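Progress report to Kaltach, June 18, 2021
Prepared by Vaida Lukoševičius, Celdale household tasks project

In this period we worked on light table chores: putting flowers in a vase, moving a saucepan, sorting vegetables into a basket. We made 300 attempts in total. The flower task is the hardest of them. The arm finished it in 58 attempts out of 100, and the usual fault is that the stems meet the rim and bend aside. A person does the same work in 6 seconds; our best time is 15.

My opinion is that the arm is not yet ready for a real kitchen, but it is ready for longer tests – with the same objects and a clear table. We ask to keep the present budget until August. The flower task, with the artificial tulips and the grey ribbed holder:
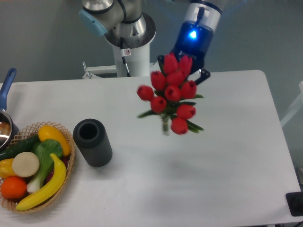
Ilse Buschmann replied that she agrees to August, but would like the next report to say how often a person had to step in.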